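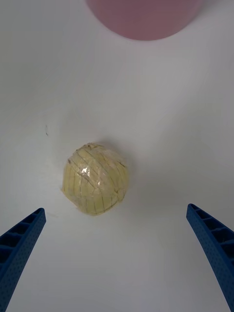
People ask me whether a machine can tidy a table yet, and my answer depends a lot on what's been left lying on it. A mug is easy. Something the size of a small fruit, wrapped in clear crinkly plastic, pale yellow underneath and shiny wherever the light catches a crease, is a much better test, and it's the sort of thing you'll be working with all through this section. It isn't properly round, it has a gathered bit on top and its shine moves about when the lamp does. If your set-up copes with that, I'd trust it with most of what ends up on a kitchen table!

Section 4: Setting up the tidy-away chore

I wrote this part of the Kurnwood guide after doing the job far too many times myself, so some of it is instruction and some of it is me grumbling. You'll need the two arms already bolted down and talking to Drustetti (that's Section 3 — go back if you skipped it, I'll wait).

4.1 Before you switch on

1. Clear the table completely. Crumbs count.

2. Wipe the fingers with a dry cloth and look into the little pockets between the ribs. Bits of fluff love it in there.

3. Put out the cups first, then the soft object. Start with cups of different colours, because it makes the log far easier to read afterwards.

4. Open Drustetti, choose Chores, then Tidy, and set the grip force to 31. The scale runs up to 100 and you won't want the top half of it for anything soft.

5. Check that both stop buttons work. Press them. Looking at them doesn't count as checking.

Caution: keep your hands off the table from the moment the arms are live. If you need to nudge something, stop both arms first, nudge it, then start again.

4.2 Laying out the table

Give yourself room. My usual layout has the cups at the back by the wall and the soft thing well forward of them, nearer one arm than the other so there's no argument over which one goes for it. Leave gaps between cups if you plan to pick those up too. Two that are nearly touching at the bottom will give you grief, as the fingers need somewhere to go.

Note: mark your table edge with a couple of small bits of tape if you have to move things between runs. It saves a lot of squinting when you put it all back.

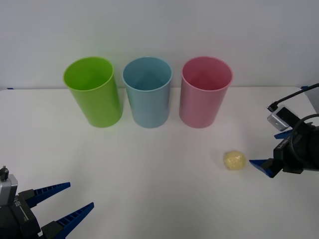
Can it do this chore by itself while I get on with something else?

Only once you've watched it through a full set, and even then I'd stay in the room. My last full set was 200 tries with soft objects and it was fine for long stretches, then it would do something daft like closing a finger's width short and carrying nothing at all, very carefully, to the cup. A person would notice straight away. The software needs telling, so turn on Check Grip (it's off by default, and I've moaned to them about that).

4.3 The first run

1. Set the speed to Slow. I know. Do it anyway.

2. Press Find and wait for the outline to settle on the soft object. With shiny wrapping it may flicker for a bit. If it's still flickering after 54 seconds, turn the lamp a little and press Find again.

3. Pick which arm will do the lifting. The other one should stay open and well back.

4. Press Step, not Run. The arm will move in short hops and wait for you between each one.

5. When the fingers are either side of the object, check the gap with your own eyes, then press Step again to close.

6. If the wrapping crackles but the object doesn't move, add a small amount of force and repeat. If it squashes flat, take some off.

Caution: don't change the force with the fingers closed. Older copies of Drustetti apply it all in one go and you'll get a nasty pinch of whatever's in there.

4.4 Checking the views

Go to the Views page before you let it do anything at full speed. You want the cups, the soft object and the other arm's fingers all showing from the arm you're using. From an angle the cups can look as if they're leaning, and that's fine — leave them alone and don't go straightening the mount to suit. 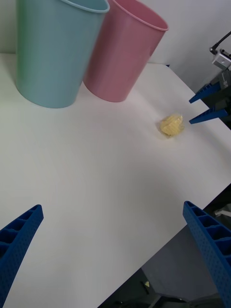 4.5 Saving your set-up

1. Press Save As and give it a name you'll recognise in July. "Test new 2" is no good, ask me how I know.

2. Tick Keep Force and Keep Speed. Leave Keep Lamp alone unless your lamp is fixed in place.

3. Copy the file to the Noiphan folder if you share the table with anyone else.

4. Park both arms, then switch off at the wall.

Cup stacking is in Section 5, and you'll want your saved file open when you start it.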